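Parmont C-4 Digital Citrus Press: Long-Term Review
August 8, 2020

The Parmont C-4 is a motorized citrus press with a built-in load cell under the juice cup. It displays yield in grams while it runs. I bought mine at retail price and used it daily through July, mostly on navel oranges and a few bags of mandarins. This review covers extraction, scale accuracy, noise, cleaning and the one part that failed.

Construction

The body is injection-molded ABS with a stainless steel strainer. Two reamers are supplied, one for lemons and mandarins and one for larger fruit. Both seat on a square drive shaft with a slight amount of play. The motor is reversible and starts when the fruit is pressed down. Maximum cup capacity is 1000 ml, and the fill line is molded on the inside, where it is hard to read once there is pulp on the wall.

The power cord exits at the rear and is stored by wrapping it under the base. The wrap channel is too shallow for the full length, so the last turn always hangs out and the press sits crooked if you don't notice.

Extraction

I cut each orange across the equator, pressed both halves until the reamer ran free, and weighed the spent peel.

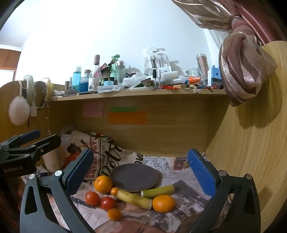 Fruit was left at room temperature overnight before pressing. Cold fruit gave less juice in every session, and the difference was larger with mandarins than with navels. The small reamer does a clean job. The large one leaves a ring of flesh near the stem end unless the half is rotated by hand, which defeats part of the purpose of a motor.

Total juice for the first full case came to 2522 grams. The same size case from the same grocer, pressed on my older Numix lever press, gave 1747 grams, but that was a drier batch of fruit and I would not treat the two numbers as a fair comparison. A better test was to split one bag between the machines. The Parmont still came out ahead, by a margin small enough that I would not replace a working lever press over it.

Pulp control is a sliding collar with three positions. The middle and open positions produce the same result.
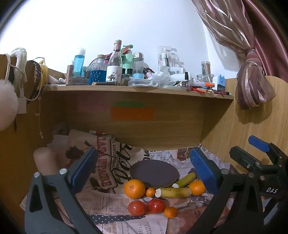
Scale accuracy

I checked the load cell against a Munasinghe bench scale. With the motor off, the two agreed to within 4 grams at every weight I tried. With the motor running, the reading drifts upward under hand pressure and settles a few seconds after release. The manual says nothing on this point. Wait for the number to stop moving before writing it down.

Tare works only with the cup seated. If the cup is lifted and replaced, the display sometimes keeps the old zero and sometimes resets. Heidrun Gasser, who runs the same model in a small cafe, reports the same behavior and now keeps a separate scale on the counter.

Noise and heat

The gear noise is a low grind, louder in reverse. Conversation at normal volume is possible over it. The base gets warm after a dozen halves in a row. The thermal cutoff tripped once and cleared after a rest.

Cleaning

The cup, strainer and reamers are rated for the top rack. Rinse the strainer right away, as dried pulp in the slots needs a brush. The shaft seal should be wiped by hand.

Failure

The collar detent cracked in the third week. Dorian Charpentier at Cudia, the distributor, sent a replacement collar without asking for the old one. The new part has a thicker tab and has held so far.

Rating

Extraction: good
Scale: good at rest, poor under load
Cleaning: average
Build: average, collar excepted

Buy it if you want a press and a kitchen scale in one footprint and can live with the tare problem. For juice alone, the Numix costs less and has fewer parts to break.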